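Ticket: Recording drops episodes on kitchen task, Saren station
Project: Porkau (pot / sink set)
Opened: 9 September 2025
Priority: high
Status: open, workaround in place

Problem
Recorder says "saved" but episode isn't in the index. Started after the Surnar update went on this morning. Operator carries on, does the next demo, same thing. Index stuck at 1,187 episodes, folder on disk has more.

Expected: index count goes up by one after every save.
Got: count frozen, no error on screen, no beep.

Log

09:40 – Restarted recorder. No change.

09:55 – Restarted the whole station, arm re-homed fine. First 2 episodes indexed OK, then stuck again. So not permissions, it can write.

10:20 – Checked disk. Plenty of space. Wrist stream and joint file both there for the missing ones. Video plays start to end. Data is NOT lost, please don't delete that folder.

10:45 – Pulled the index log. Writer times out waiting for the task label. Label comes from the Strebel form, and the form now sends it only when you click out of the box. Operators hit the pedal straight away and never click out. Explains why the first couple went thru.

11:10 – Tested on Saren: typed label, clicked out, waited 3 seconds, pedal. 18 in a row indexed. Tried again without the click, failed first go.

11:30 – Second thing, maybe seperate. Two of the recovered episodes have the label from the task before (block in sink instead of pot on burner). Fixed by hand. Anyone recovering more needs to look at the video, don't trust the label.

Still from the side view, use it to check the layout before restarting:

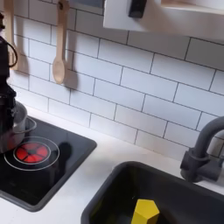

Saren, side view. Arm over the pot at the cooktop, yellow block in the sink.

Workaround until fix
Type label, click anywhere outside the box, wait for the green tick, then pedal. Told the morning shift, afternoon still needs telling.

To do
– Form to send label on every keystroke, or recorder to ask for it at save
– Recorder must show an error when index write fails, silent is no good
– Rebuild index from disk (script is the one from June, needs the new path)
– Re-check labels on everything recorded since the update

Not rolling back Surnar for now, the arm fix in it is needed. Leaving ticket open till the rebuild has run.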